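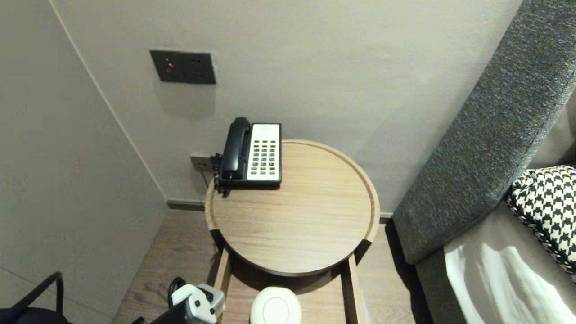 A bedside table and telephone in one of the bedrooms at Jeltville, with the gripper at bottom left.

Visit to the Bernura open day, Jeltville, 2023-03-10

I had been promising myself a proper look at the Bernura machines ever since our budget talks in December, when we pencilled in a sum for "room robots" without any of us having stood next to one. So off I went to Jeltville on the early train, with a flask of tea and a notebook full of other people's questions, and I'm very glad I made the effort.

Bernura have taken over one floor of an old hotel there and kept the bedrooms more or less as they were, beds and telephones and all, which suits those of us from Zernthorpe very well as our own rooms are much the same (ours are a bit smaller, if anything, and the floors are worse). You are given a badge and a coffee and then you can wander from room to room and stay as long as you like. I stayed far too long in the first one!

What I wanted to know was how the thing would get on around the bed. Our housekeeping team worry about the corner where the bedside table goes, and I can see why. In the Jeltville room there was a round table with a raised rim tucked right into the corner, a desk telephone on it with a coiled cord hanging down over the edge, and a tall padded headboard close by on the other side. Cords are my great fear. I asked about them in every room and was told, very patiently each time, that we should plan to clip or shorten anything that dangles before the machines arrive. I have put that down as a cost of our own. We have 60 bedrooms, and I'd allow 2,000 for clips, shorter leads and somebody's time.

The price of the arm and base together is still being worked out, so I can't give the figure everyone at home is waiting for. They did give me the yearly service charge, 522 per machine, and that includes software but not replacement grippers. Do please remember the grippers. I had forgotten them altogether in the December sheet, along with a place to charge the machines overnight — the linen store would do, if we could bear to clear it out.

After lunch (a very good leek tart) I had half an hour at the Bassi stand downstairs. Bassi rent their machines by the month, and for a place like ours that might be the gentler way in. Their people were friendly, though they had only a short film to show and no bedroom to try it in, so it is hard to compare the two fairly.

My feeling is that we should ask Bernura for a trial of one machine on our first floor before we put any more in the budget, and get a written rental quote from Bassi in the meantime. I have brochures from both in my desk drawer for anyone who would like a look.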